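About Us

Welcome, and thank you for stopping by! Nonevell is a shared workshop for people who build robots because they like building robots, and we have been at it long enough now to have outgrown a garage, a church basement and a good many soldering irons. We have 44 members at the moment. A few work in engineering, but there are also a school bus driver, two piano teachers and a retired baker, and on most evenings you would have a hard time telling who is who.

How we got started

Kasun Mridha began the whole thing in his garage one April with a secondhand drill press and a little arm he called Vlad, which was supposed to pass him screwdrivers and mostly dropped them. Neighbors came by to see what the noise was, and some of them stayed for supper. Vlad still sits on the shelf by our front door, and new members are encouraged to say hello to him (the rest of us do).

After the garage came the basement, and after the basement came Cutden, the old print shop we rent today, with 2,000 square feet of floor, good light and a loading door that sticks in damp weather. Bring your own mug.

What we're building

Our big project these days is Piltolum, a pair of arms meant to help out with laundry at home. We picked laundry after a long and rather loud dinner conversation about which chore we would each hand over first, and we have been humbled by it ever since. A shirt never lies the same way twice, and sleeves have a mind of their own. Eighteen members have had a hand in Piltolum so far, some on the joints and cabling, some on the software, and one dear soul who mended all the practice clothes.

We like to work on it in ordinary rooms, with the furniture left where it is and the clothes in whatever pile they happen to be in. One arm holds the hanger while the other sees to the garment, and the rolling rack is close by for whatever is ready to go up.
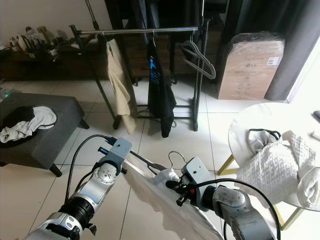 Coming to see us

Open bench night is every Thursday from 6 o'clock until people get hungry, and you don't need to be a member or know the first thing about motors. Come with a half-finished project, a broken toaster or just a question, and somebody will pull up a stool for you. Children are very welcome with a grown-up, and we keep safety glasses in small sizes.

If you'd like to join, have a chat with Kasun at the front bench. He'll show you around, find you a locker and very likely talk you into helping with the cabling.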